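The Cable Did It: What We Learned from the Toleck Stops

If you were anywhere near the Odstead bench in May, you probably heard the groaning. The arm on the kitchen table task kept stopping dead over the colander, brakes on, protective stop on the pendant, and then it would run perfectly for half an hour as if to tease us. We finally have it, and it's a lovely little fault!

The log showed 339 picks before the first stop, then 9 stops in a single afternoon. Our first guess was payload settings (it usually is), so we re-weighed the gripper and camera and typed everything in again. No change. Then we blamed the Toleck controller and swapped it for the spare from Tisteno, which cost us a morning and made no difference at all.

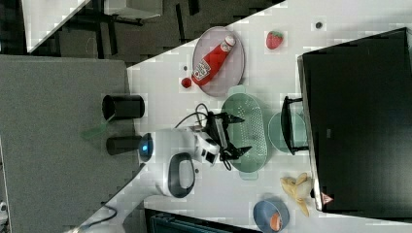 What cracked it was plotting wrist angle against every stop. All of them fell in the same 30 degrees of rotation, right where the gripper turns to line up with a rim. At that angle the slack in the camera cable had nowhere to go. It went tight, the arm felt the pull as a collision, and it stopped, exactly as it should. So full marks to the safety system, which was right every single time while we were busy accusing it of being oversensitive.

One of us had suggested raising the force limit to get through a demo. I'm so glad we didn't! The cable's outer jacket was already scuffed near the plug, and a few more days of tugging could have finished it.

The cable now has a longer service loop and a soft clip further back, and we've limited wrist rotation in the task script. The Esfahani gripper is back on its old settings. We're doing 2,000 picks before we call it closed, with a cable check at the start of each shift. If you get a stop, please write down the wrist angle before you clear it. The sheet is taped inside the cabinet door.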